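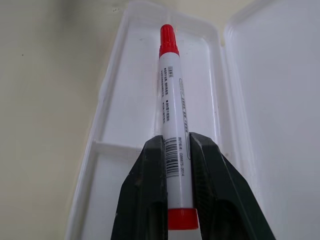 White marker pen with a red cap.

Okau Books reopens with a bigger second-hand room

Okau Books will open its enlarged second-hand room in May, after closing the back half of the shop for building work over the winter. The new space takes in the old stockroom and the passage behind the till. It has shelving for 245 boxes' worth of paperbacks, most of which have been in storage at Ornoden since the autumn.

Fiction stays on the left as you come in, shelved by author. Travel, local history and cookery have moved to the far wall, and poetry now has a bay of its own next to the window. Children's books remain in the front of the shop with the new titles. Anyone looking for sheet music should ask at the till, as it has not all been unpacked yet.

Prices in the second-hand room are written inside the front cover. Most paperbacks are £5 or less, and hardbacks start at the same price unless they are marked otherwise. Members of the Tideo reading scheme get 15 per cent off second-hand stock on showing their card. The discount does not apply to new books or to orders.

The shop is buying again too. Bring in up to one carrier bag at a time, any morning before noon, and somebody will look through it while you wait. Larger collections need to be arranged beforehand by phone. Okau is short of crime, nature writing and anything in Welsh, and has more than enough encyclopaedias and diet books. Sellers can take cash or a credit note – the credit note is worth more, and can be spent on new books as well.

Evening readings start again in the same month. There is room for 60 people with the centre tables pushed back, and doors open at 7pm. The first evening is given over to the small press Cao, which will be reading from its new list of short stories in translation. Tickets are £5 and can be bought at the till or by phone. Tea is included, and copies of the Cao books will be on sale afterwards.

The side entrance is still closed while the step is replaced. Please use the front door until further notice.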